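February, late

Still on the red box. Gavin has decided our grasping project needs "one hard object," and the hard object is a red box on little black feet, which he picked by walking past it. I would have gone with a sponge.

Problem of the day was the feet. They hold the box just far enough off the table that the network thinks the bottom edge is somewhere it isn't, and so it reaches low, with great confidence, and shoves. Kaja says the shadow is to blame. Lahcen says the labels are, meaning mine. I relabeled 600 of them before lunch and the shoving got slightly more polite. 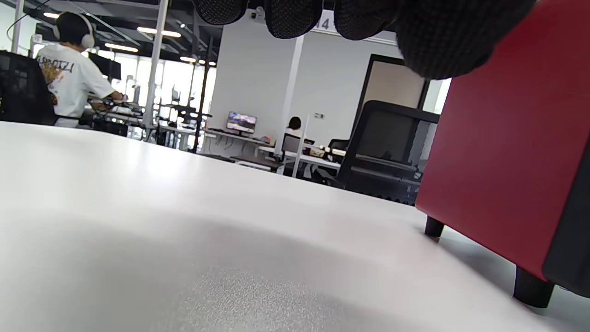
Nouhaila wants 2187 demonstrations by the end of term because that is three to the seventh and she has a chart that splits nicely. We have 1390. I pointed out that a round 2000 would also be a number. She looked at me the way she looks at the vending machine.

My wrist hurts. Approach from the left, approach from the right, approach from the top, let go, do it over. Kyu-ri has named the current model Faltness, after a typo in her own notes, and it is now in the config file, so that is what we'll be saying out loud at the demo.

Two runs left training overnight – one with the shadow augmentation, one without. Kaja and I have a coffee on it. Still owe Lahcen for the last one.

Must email Gavin about the sponge.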